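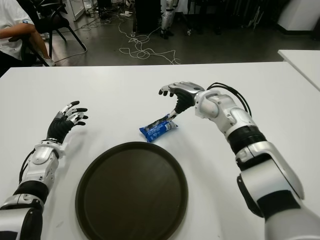

A snack package and a round tray on a white table.

Narard spent most of its first season being compared to other shows. The drama, set in a river town where the only paper is about to close, drew small numbers when it arrived and might have gone the way of a dozen other series from that year. Then it started to travel. By September it had been picked up in 17 countries, and a second season was ordered before the last of those deals was signed.

Nia Cadwaladr, who created the show and wrote five of its eight first-season episodes, had not planned on more. The original scripts ended with the sale of the newspaper building, and she considered that the end of the story.

"I had a folder of scenes that didn't fit anywhere," she says. "Mostly they were about people who had already left town. When the network called, I opened the folder again."

The new season picks up two years later. Azlan Ngui returns as Paro, the night editor who kept the presses going, now working a desk job in the city and not doing it well. Lăcrămioara Vlad, who had three short scenes in season one as the town's lawyer, moves up to a lead role. Cadwaladr says the part grew after she saw the first cut of the courthouse episode, where Vlad has almost no lines.

Vlad read for the show twice and was turned down the first time. She had been doing stage work and was used to rooms of 200 seats. "I was too loud," she says. "They told me the microphone was right there."

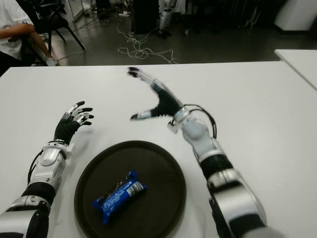
A slower second season

Viewers who liked the pace of the first season may need some patience. The opener runs 109 minutes and spends a good part of that time on a single dinner at the Mulcahy house. Director Alžběta Jurčo shot the dinner in order over four nights, with the cast seated in the same chairs throughout.

Ngui found it hard going. "By the third night you know everybody's elbows," he says.

The series has also changed its music. Gyula Boros, who scored the first season for strings, has replaced most of that with piano and a small brass group – a choice that worried the producers until they heard it against picture. His theme for the opening titles is gone entirely. Some 1,000 fans signed a petition to bring it back, and Boros says he read the comments and kept the new one.

Cadwaladr won't say whether there will be a third season. She is writing a feature called Orance, a comedy about two sisters who inherit a ferry, and has promised the script by spring. The folder of unused scenes, she says, still has a few pages in it.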